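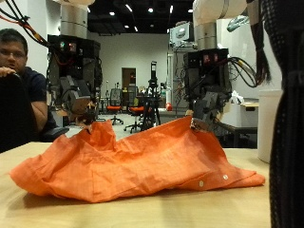 衬衫洗完以后，什么时候熨最省力？

趁它还带一点潮气的时候熨最省力。手摸上去凉凉的、但攥不出水，就可以上熨衣板了。要是已经晾得干透，就拿喷壶细细喷一遍，卷起来放一会儿再熨，效果也差不到哪里去。

家务小记 > 衣物护理 > 晾晒与熨烫
搜索本站 请输入关键词 搜索

我年轻的时候最怕熨衣服，一堆衬衫能从这个周末拖到下个周末，最后皱得像咸菜干，熨起来更费劲，于是更不想熨。后来婆婆教我，熨衣服的功夫有一半要花在洗衣机停下来的那一刻，我照着做了这么多年，越做越觉得老人家说得在理，所以今天就啰嗦一点，慢慢写给大家看。

先说洗。扣子最好先解开，袖口的也解开，领子翻起来。很多人（我以前也是！）图省事，扣着扣子往头上一拽就扔进去，洗上几回，扣眼就松了，门襟也扭了。洗衣机别塞满，留出一只手能伸进去转一转的空当，衬衫才有地方翻身。脱水用低速，薄料子脱得太狠，那些死褶真是拿它没办法。

洗好了别在桶里闷着。拎住两边肩膀用力抖几下，要听见“啪”的一声才算数，再用手掌把门襟、领子、袖口顺一顺，挂上宽肩衣架，最上面一颗扣子扣好。深色的翻过来晾在背阴处。晾的时候衣服之间隔开点，我家阳台小，就错着高低挂，风照样穿得过去。
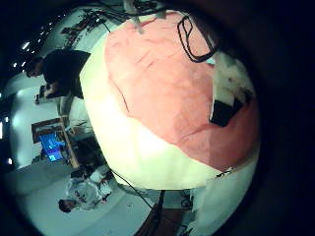
布里斯特比（Bristby），2022-03-03

上回那篇讲领口泛黄的登出来以后，收到不少来信，今天挑几件大家最常问的事接着聊。

斯奈迪斯（Snædís Steinarsdóttir）问，熨一件衬衫到底该从哪里下手。我的顺序是领子、过肩、袖口、袖子，然后是前片，最后是后背，先小后大。领子从两个尖往中间推，先熨里面，再翻过来熨外面。袖子顺着底缝铺平，别急，用手抹到没有褶了再落熨斗。扣子那一排要从反面垫一条厚毛巾熨，扣子陷进毛巾里，布面就平了，熨斗尖也不用在扣子中间绕来绕去。

来信里还有一位安德森（Anderson Toledo），说他的棉衬衫熨完泛亮光，看着旧旧的。多半是温度高了，又是在正面直接熨的。以后隔一层干净的薄棉布，或者干脆翻到反面来。已经亮了的地方，拿湿布盖着，熨斗悬在上头用蒸汽熏一熏，再用软刷子轻轻刷，能回来一些，不过别指望跟新的一样。

说到温度，多讲一句：永远先看领后或侧缝里的洗标。标签剪掉了、又认不准料子的，从最低一档开始，在下摆里侧先试一小块。混纺的就照里头最娇气的那种纤维来。

熨斗本身也要伺候。我家那只用了12年了，底板还是滑溜溜的，靠的就是用完倒掉剩水，每个月拿湿棉布趁微温的时候擦一遍底板。水硬的地方用纯净水，不然哪天蒸汽孔里喷出一口黄水，正好落在白衬衫的胸前，那个心疼呀！真碰上了也别慌，赶紧停下来，用凉水从背面冲，再按平常的法子洗一遍。

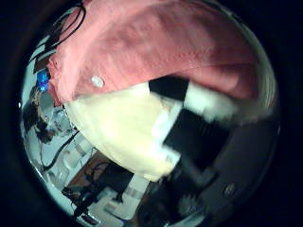 粉色布料上一道弯弯的缝线，近看。

衣缝也值得花点心思。缝线的地方布厚，干得慢，收衣服时总以为干了，叠进柜子里过几天就有股闷味儿。收的时候专门捏一捏腋下和侧缝，还发凉就再挂一晚。熨缝的时候先顺着缝线压一遍，再轻轻往两边扯平，别横着使劲推，薄料子一推就起波浪，两片布再也对不齐了。

不想熨的日子也有懒办法。洗完热水澡，把衬衫挂在浴室里，门关好，让热气熏着，出来再用手把褶子往下捋。对付旅行箱里压出来的浅褶很好用，深褶就别为难它了。我去年11月出门，一路就是这么对付过来的。

熨好的衬衫别马上叠，热气没散尽，一叠又是一道印子，先挂着凉透。真要叠，就在领子里塞一条卷好的软毛巾，领口能撑住不塌。常穿的3件挂在外手，换季的收到里头去。衣柜别塞得太紧，我见过有人熨得漂漂亮亮，往柜里硬挤进去，第二天拿出来又得重新熨一遍。

下回想写写羊毛衫起球和袖口松了怎么收，哪位家里有好法子，写信来跟我讲讲，我一定先在自家的旧毛衣上试过再登出来。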